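Chapter 4
Prize Draws, Photo Contests and Other Cheap Advertising

Open almost any catalogue of sheds, summerhouses or log cabins and you will find a customer competition somewhere near the back. Send us a picture of your building, it says, and you might win a voucher. The trade is fond of these schemes and makes large claims for them. They are said to build loyalty, bring in new buyers and give the firm a stock of lovely pictures for next to no money. This chapter looks at how far those claims should be believed. Readers who have come straight from Chapter 3 will remember that the trade also once made large claims for scented leaflets.

4.1 What the firm is buying

Take two sellers of garden buildings, Arketau and Volar. Each runs a contest through October. Arketau offers a £40 voucher and asks for a photograph. Volar offers £200 and asks for a photograph, a few lines of praise and permission to use both for as long as it likes. At the end of the month both firms announce that the contest was a great success.

We should ask what success means here. A person who enters has already bought the building. The money is spent, the base is laid, and nothing in the contest will make them buy a second summerhouse by Christmas. What the firm gets is a picture it may use and, with luck, a mention to the neighbours. That may be worth £40. Whether it is worth £200 depends on things that neither firm has bothered to measure. 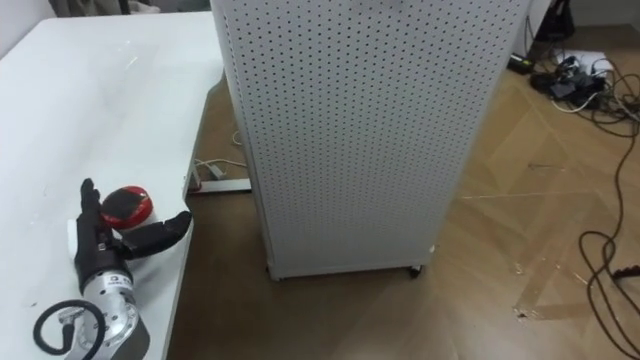 Why do firms give vouchers as prizes when they could give cash?
A voucher can often be bought at a discount or spent only with the firm itself, so it costs the giver less than its face value. Some are never spent at all.

The usual defence is that a customer's own picture is trusted more than a studio one. Perhaps it is. But the firm picks the winner, and it will hardly pick the cabin with the sagging door. By the time the picture reaches the website it has been through the same sieve as any other advert. The reader sees a tidy lawn, bunting and a cabin in its first summer. How the felt roof looks after five winters is left to the imagination.

4.2 The small print

Terms and conditions deserve a slower read than they get. The Volar form, set out in full at the end of the chapter, has 2 clauses that matter. The first lets the firm crop, alter and pass on the picture to "selected partners", who are not listed. The second says the prize may be changed for another "of similar value", and leaves the firm to decide what similar means. Neither clause is rare. An entrant who objects can stay out, of course, though that is a thin sort of choice when the terms sit behind a link at the foot of the page.

A fair set of terms would give the closing date, say how the winner is chosen and by whom, and state plainly where the picture will be used.

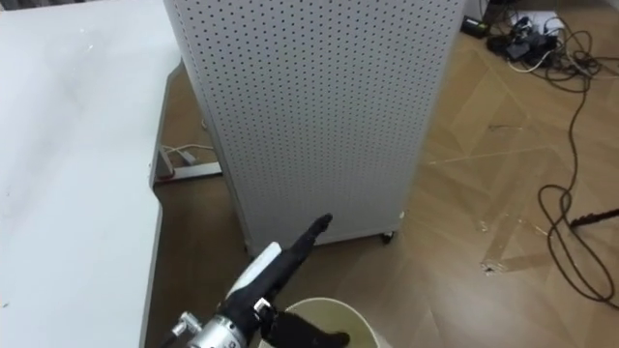
Does an entrant lose ownership of a photograph by sending it in?
Usually the entrant keeps the copyright and only gives the firm leave to use the picture. The wording of the terms decides how wide that leave is, so it should be read before anything is sent.

4.3 Counting the wrong thing

Camargo, which sells greenhouses, judges its contest by the number of entries. Batis, which sells sheds, judges by new orders in the weeks that follow. Batis is closer to the mark, but only just. Orders rise in spring with or without a contest, and a firm that launches one in March will find it easy to take the credit. A better test would run the contest in one region, leave a similar region alone, and compare the orders from each. Few firms try it. We may suspect that the marketing department would prefer not to know.

Before going on to section 4.4, find the terms of any photo contest now running for a garden product. Note what the entrant gives up, what the firm promises in return, and which of the two is described more exactly.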